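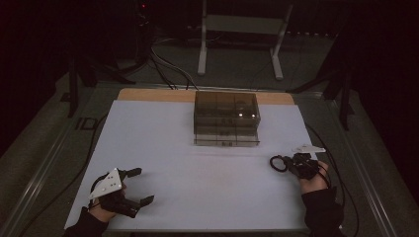 # Colorfastness and Wear of Printed Viscose in Low-Cost Event Dresses

Term project, Textiles and Apparel Technology
Submitted in August

## 1. Background

Dresses worn to premieres and festivals are often copied for the mass market within weeks. The copies keep the cut and print of the original but use cheaper cloth. This project tested whether three such dresses keep their color and shape through normal home laundering. All three were midi dresses in printed viscose, sold under the Skarell, Avska and Cokar labels. A lined dress from MacLeod, at a higher price, served as the reference.

## 2. Method

Two dresses of each label were bought in the same size. One was kept unwashed in a dark closet. The other was cut into panels, and the edges were overlocked to limit fraying.

Panels were washed at 28 °C with a liquid detergent without bleach, then dried flat. Each panel went through eight cycles. Color change was graded against the gray scale under a daylight lamp, by the same person each time. Shrinkage was measured between sewn marks placed 60 cm apart in the warp direction.

Seam slippage was checked by hand only. The tensile tester was out of service for most of the term, and the values we had planned to report in this section are missing.

## 3. Results

Skarell lost the most color. The dark red areas of the print dropped to grade 2, and staining was found on the adjacent white cotton strip after the first wash. Avska and Cokar both ended at grade 3-4. MacLeod stayed at 4-5.

Shrinkage followed a different order. Cokar shrank by more than 8 percent in length, enough to lift the hem visibly when a washed panel was laid over the unwashed dress. Most of the change came in the first two cycles. Skarell and Avska shrank less, and MacLeod least of all - its lining, a polyester satin, did not change measurably and began to hang below the shell.

## 4. Discussion

The care labels on Skarell and Avska allow machine washing. The Cokar label says hand wash only, so our cycle was harsher than the maker intends and its shrinkage figure should be read with that in mind.

One garment per label is a small sample. Dye lots vary, and a second purchase could give another ranking. Panels also behave differently from whole dresses, where seams and facings restrain the cloth.

## 5. Further work

Repeat the color test with whole garments and add a perspiration test for the underarm area. The Cokar hem should be measured again after steam pressing, as some length may be recovered.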